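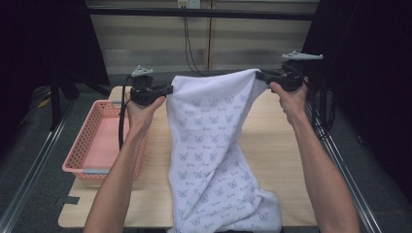

Cloth handling with a pair of hand-held grippers, one at each upper corner.

1/ Hirnura is pleased to open orders for the Rondonuwu hand-held gripper kit. The kit is intended for laboratories, training centers and small firms that need to record two-handed work before programming it on a robot. Details on contents, price and support follow in this thread.

2/ Each kit contains two hand-held grippers, their cables, a carrying case, a set of spare finger pads and a printed setup guide. The recording software is called Endavell and is supplied by download. One license per kit is included for the first year.

3/ The operator holds one gripper in each hand and carries out the task at normal working speed. Endavell stores the motion and the opening of the jaws together. No robot arm is needed at this stage, and the recordings can be exported later for use with the arm of the customer's choice.

4/ Fabric was selected as the first task family. Soft items change shape every time they are lifted, and many customers asked us for help with towels, sheets and baby blankets. The fabric task set covers picking up by the corners, spreading, folding in half and placing in a basket.

5/ "Printed cloth gave us more trouble than plain cloth in the early recordings," said Yanti Latuheru, head of product testing. "The pattern draws the eye away from the edge, and new operators tend to pinch too far in. The guide now has two pages on finding the corner."

6/ The task set was tested during September by staff at Hostis, our training partner. They completed 218 fabric recordings, of which 193 were accepted on first review. The remainder were returned mainly for a late start or a dropped corner.

7/ Hostis also asked for changes. The jaw spring was found to be too stiff for long sessions and has been replaced with a lighter one. The cable exit was moved so that the cable runs down along the forearm. Both changes are standard on all kits shipped from October 2023.

8/ Known limits. The jaws are not suited to very thick quilts or to wet fabric. The grippers must not be used near open heat. Left-handed operators may use the kit as supplied, but must select the matching profile in Endavell before the first recording.

9/ Prices. The complete kit is $299. Schools and public colleges may order at $175 on presentation of a signed letter from the department. Shipping is charged separately. Replacement finger pads may be ordered at any time through the same form.

10/ Training. Hostis offers a half-day course for new operators, held at its own site or at the customer's. Larasati Pelupessy coordinates the schedule and will answer requests in the order received. Groups are limited to six persons per instructor.

11/ A question we have received several times: may recordings be shared between sites? Yes. Recordings belong to the customer and may be copied freely. Endavell must be the same version at both sites, or the jaw data will not load correctly.

12/ Orders and course requests should be sent through the form on the Hirnura website. Please state the number of operators and the type of fabric you intend to handle. Customers who took part in the September testing should use their existing account.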